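Chapter 4
Loss of Grip Force During Transfer

Chapter 3 treated faults that stop a machine outright. This chapter deals with a fault that lets it keep running. At the Neves plant, a two-armed robot moving molded parts dropped 35 of them in one Saturday shift. No alarm was raised. The controller logged every transfer as complete, and the drops were found only when the bins were weighed at the end of the line.

The finger drives at Neves reported position but not force. When a tendon stretched, the finger still reached its commanded angle, and the controller took this as proof of a firm grip. Inspection showed that the tendons had been in service for about 2000 hours without being retensioned.

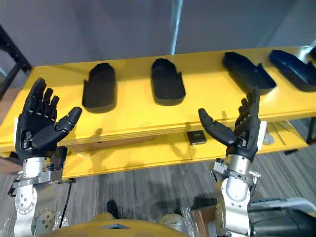

Figure 4.1 Two five-fingered hands held palm-up and open in front of a table with black molded trays.

An open hand carries no load, and a slack tendon may go unnoticed in this position. The checks in Section 4.2 are therefore made with the fingers closed on a test block. Before any check, remove drive power and lock out the supply. A weakened finger can still pinch.

Section 4.1 defines grip margin. Section 4.2 gives the static test, and Section 4.3 applies it to the Neves records. Readers should know the force units used in Chapter 2.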